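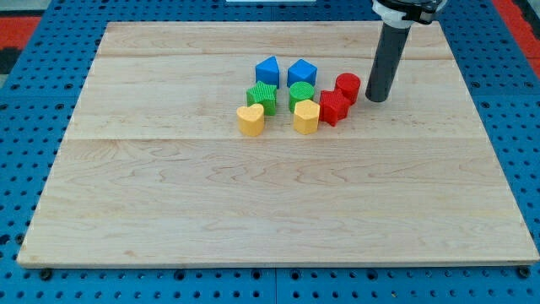 Plastic shape blocks on a wooden board. Look at the fine, wavy lines in the wood!

How a Tree Keeps Its Diary
By Loredana Ferraro

Have you ever run your finger along a kitchen table and followed one of the lines in the wood? Maybe it wandered along quite straight for a while, then bent around a dark spot like a stream going around a rock, and then straightened out again. Those lines are called the grain, and they are a kind of diary. The tree wrote it, a little bit each year, the whole time it was alive.

To read the diary, we have to begin with how a tree grows. You grow all over – your arms get longer, your feet get bigger, your old shoes start to pinch. A tree doesn't do it that way. It gets taller only at the tips of its branches, and it gets fatter only in one thin layer hidden just under the bark. That layer is called the cambium (say it like this: KAM-bee-um). Every year the cambium makes a new coat of wood and wraps it around all the wood that was there before. It's a bit like putting on a new sweater every year without ever taking off the old ones!

In places with a warm season and a cold season, each coat has two parts. In spring there is usually plenty of water, and the tree grows fast. The wood it makes then is often lighter in color. Later in the summer the tree slows down, and the wood it makes is packed more tightly and often looks darker. In winter it rests. One light band and one dark band together make one year, and we call that a growth ring.

So if you find a stump, you can start at the middle and count the rings out to the bark, and you will know how old the tree was when it was cut. When I was little, my cousins and I found a big stump beside the road to Jarov, and we spent a whole afternoon on our stomachs counting it. We kept losing our place and starting over, and then we had an argument about whether the very middle should count as one. My cousin wanted to use pins to mark every tenth ring, and that was a very good idea, but we didn't have any pins.

Rings can tell you more than a tree's age. A wide ring often means a good year, with enough rain and sunshine. A narrow ring may mean the summer was dry, or that hungry caterpillars ate the leaves, or that bigger neighbors were hogging the light. Sometimes a dark scar shows where a fire passed by and the tree lived through it. Scientists who study rings are called dendrochronologists, and if you can say that word three times fast you are doing better than I am.

Now, a board doesn't look like a stump, does it? On a stump you see circles. On a board you may see stripes, or waves, or shapes like pointed hills. They come from the very same rings, only cut in another direction. Think of an onion. Slice it straight across and you get circles. Cut it from top to bottom and you get long curved lines. (Ask a grown-up to do the cutting, and stand back if onions make you cry.) A log works in much the same way. When a saw runs down the length of it, the rings show up as lines on the board.

And what about knots? A knot is the place where a branch used to join the trunk. As the trunk grew fatter, its new coats of wood wrapped around the bottom of the branch, and the grain had to bend to get past. If you find a knot at home, look closely at the lines beside it. You may see them swerve.

Some trees have grain that is easy to see, such as oak and pine. Maple is often shyer. Its wood is pale and its lines can be very fine, so you may need to tip it toward a window before you notice them.

Make a grain rubbing

You will need a sheet of thin paper, a crayon with its wrapper peeled off, and a piece of rough, unpainted wood. An old fence board is good, if the grown-up who owns it says yes. Hold the paper flat on the wood and rub gently with the side of the crayon. Don't press too hard or the paper will tear. Little by little the lines will appear. Try a different piece of wood next, and write underneath where you found each one, so that you can compare them later on.

Words to remember

Cambium: the thin layer under the bark where new wood is made.
Grain: the pattern of lines in a piece of wood.
Growth ring: the wood a tree adds in one year.
Knot: the place in the wood where a branch once grew.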